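Chapter 4
Boards and the Boxes They Live In

If you have ever pried the back off an old radio on a slow July afternoon (and I hope you have, with the batteries out), you already know the small thrill this chapter is about. There, tucked inside a plain shell, sits a green board crowded with parts, and every one of them was put there by somebody who had a reason.

We use cookies to remember your reading place. Accept | Manage settings

In Chapter 3 we looked at parts one at a time. Now we get to see them living together, and we'll spend just as long on the box as on the board, which I'm afraid most books rush past. My old teacher, Bit-na Jin, made us draw the enclosure first, and I grumbled about it for a whole term before I saw how right she was! 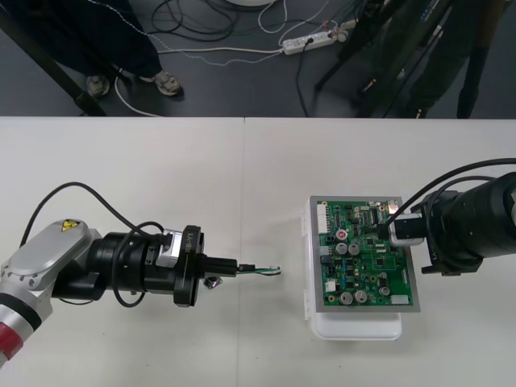 Figure 4.1 A densely populated circuit board in a gray metal frame, mounted on a white plastic enclosure.

Keep the figure handy as you read, and ask yourself how you would hold a board like it steady without straining it. We'll come back to that question in Section 4.2, when we take up frames and supports, and again in the Conon exercise, where you'll plan a housing of your own. Set aside 60 minutes for that one, and have a pencil and plenty of scrap paper nearby.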